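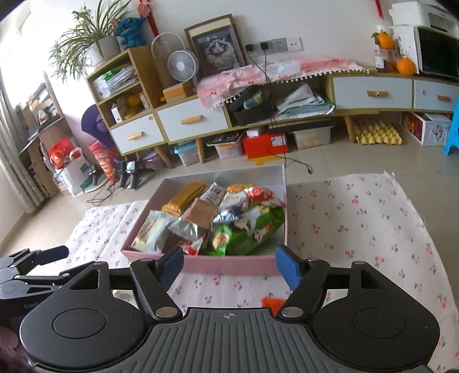

Mendes Community Hall
Rental Kitchen and Serving Area: Monthly Inspection Checklist with Comments

Inspection period: January
Inspector: Adelino Henriques
Areas covered: kitchen, pantry, serving area, rear corridor
Ratings: S = satisfactory; N = needs attention; U = unsatisfactory; NA = not applicable

This checklist is completed once a month while the kitchen is closed to renters. Items rated N are to be corrected before the next monthly inspection. Items rated U are to be corrected before the kitchen is rented again. Comments are required for every N or U rating and are optional otherwise.

Section 1. Floors and walkways

1.1 Tile is clean and free of grease. S

1.2 No loose, cracked or missing tile. N
Comment: One tile beside the pantry door moves underfoot. The grout on its long side has failed. The tile has been marked with tape and a work order has been entered. Renters bringing carts through this door should use the corridor entrance until the repair is complete.

1.3 Goods, boxes and cloths are picked up from the floor at the end of each rental. S
Comment: The rule applies to setup as well as cleanup. Food may not be placed on the floor at any time, whether or not it is in a closed package.

1.4 Floor drains are clear and covered. S

1.5 Mats lie flat and have no curled corners. N
Comment: The mat at the dish sink has curled at one corner. It was turned end for end as a temporary measure. Replacement requested, same size as the present mat.

1.6 Wet floor signs are available and legible. S

Section 2. Exits and lighting

2.1 Exit doors open fully and without a key from the inside. S

2.2 Exit signs are lit. S

2.3 The path to each exit is clear. U
Comment: Folding tables were stacked in the rear corridor and reduced the width of the exit path. The tables were moved to the storage room during the inspection and the rating was changed to S before the inspector left the building. The original rating stays on the record. A similar comment was made last month. The rental office is asked to check the corridor when keys are returned.

2.4 Emergency lights operate when the test button is held. S

2.5 Light covers over food preparation areas are in place. S

Section 3. Fire safety

3.1 Extinguishers are mounted, charged and tagged. S
Comment: The tag on the pantry unit is faded but can be read. Ask the service company for a new tag at the next visit.

3.2 Range hood filters are clean and properly seated. N
Comment: Filters are seated correctly. Grease has built up on the two filters above the fryer. Clean before the next rental that includes frying.

3.3 Nothing that can burn is stored within reach of the range. S

3.4 The manual pull for the hood system is visible and not blocked. S

3.5 The gas shutoff is labeled. S

Section 4. Cold storage

4.1 The refrigerator is at 40 degrees Fahrenheit or below. S
Comment: The door thermometer and the shelf thermometer agree.

4.2 The freezer is at 0 degrees Fahrenheit or below. S

4.3 Door seals close fully. N
Comment: The lower seal on the Wandau refrigerator has pulled away near the hinge. The unit holds temperature at present – the seal should still be replaced, as the compressor was running for the whole of the visit.

4.4 Food left by renters is labeled with a name and a discard date. U
Comment: Several containers carried no label and were discarded. The rental agreement permits this without notice. Renters who have asked about missing items should be referred to the paragraph on leftover food.

Section 5. Dry storage and linens

5.1 Shelves are stable and secured to the wall. S

5.2 Posted shelf load limits are legible and observed. S

5.3 Clean linens are kept in closed cabinets. S

5.4 Used linens are bagged and removed after each rental. N
Comment: A bag of used dish towels was found beneath the prep sink. Towels that have been used with cooking oil must not be left in a closed bag overnight.

5.5 Cleaning chemicals are stored apart from food and paper goods. S

Section 6. Electrical

6.1 Cords and plugs are undamaged. S

6.2 Outlets near sinks trip and reset when tested. S

6.3 No extension cord is in use as permanent wiring. N
Comment: The Trorkatero coffee urn was found on an extension cord at the serving counter. The cord was removed. The urn is to be plugged directly into the wall outlet at the end of the counter and may not share that outlet with the warming tray.

6.4 The electrical panel is closed and has clear space in front of it. S

Section 7. Hygiene and first aid

7.1 The handwashing sink has hot water, soap and paper towels. S

7.2 The first aid kit is complete. N
Comment: Burn dressings and medium gloves are low. Reorder through Stondilix – allow 2 weeks for delivery.

7.3 Emergency numbers and the street address are posted by the telephone. S

7.4 Waste containers have lids and liners. S

Follow-up

The repairs in items 1.2 and 4.3 are assigned to building maintenance. Items 2.3, 4.4 and 5.4 are assigned to the rental office. All remaining items rated N are assigned to the kitchen coordinator, who is to initial each one when it is complete and return the sheet to the office by Thursday.

Completed checklists are kept for 12 months in the binder by the office door. Questions about a rating should be directed to the inspector in writing, giving the item number.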